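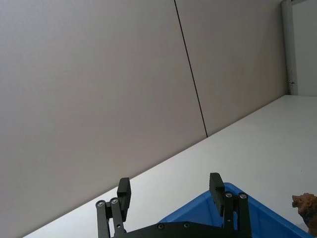
Bacs de tri dans l'atelier : un seul grand ou plusieurs petits ?

Forum Rangement et petits ateliers – 6 réponses

meredith_bricole
Bonjour à tous ! Je me suis enfin lancée dans le tri de l'atelier et je suis ravie, j'aurais dû m'y mettre il y a des années. J'ai commencé avec un bac bleu en plastique, bord arrondi, facile à attraper, et maintenant j'en veux partout (mon mari lève les yeux au ciel). Vous prenez un grand bac pour tout ou un par famille d'objets ?

Walwood
Un par famille, sans hésiter ! J'ai fait l'inverse pendant deux ans et je passais mes soirées à fouiller. Visserie d'un côté, câbles de l'autre, et une étiquette sur chaque bac.

pikow
Pas d'accord. Chez moi les petits bacs se multiplient et finissent à moitié vides. Un grand, bien profond, on jette tout dedans en fin de journée et on trie une fois par mois. Ça marche très bien.

Walwood
Une fois par mois, tu y crois encore ? Au dernier tri j'avais 447 vis en vrac, je les ai comptées exprès pour me punir.

W. Nogueira
Je suis entre les deux : un grand bac de passage près du plan de travail, six petits sur l'étagère. Et pour les câbles, laissez-leur une boucle souple, surtout ne tirez pas dessus au niveau du connecteur. À Cevville on a un local partagé et c'est la seule règle que tout le monde respecte !
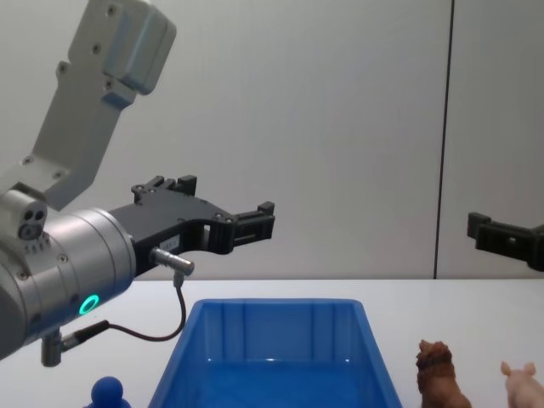

Re : et la couleur ?

meredith_bricole
Merci Washington, j'adore l'idée du bac de passage ! Du coup, question couleur : tout en bleu, ou une par usage ?

pikow
Tout pareil. Avec un code couleur, il faut retenir le code, et au bout d'un mois on l'a oublié.

Walwood
Ah non, la couleur c'est le meilleur moment ! Bleu pour l'outillage, jaune pour l'électricité – et même mon fils de six ans range au bon endroit.

meredith_bricole
Bon, je pars sur bleu et jaune. Je vous raconte en mai !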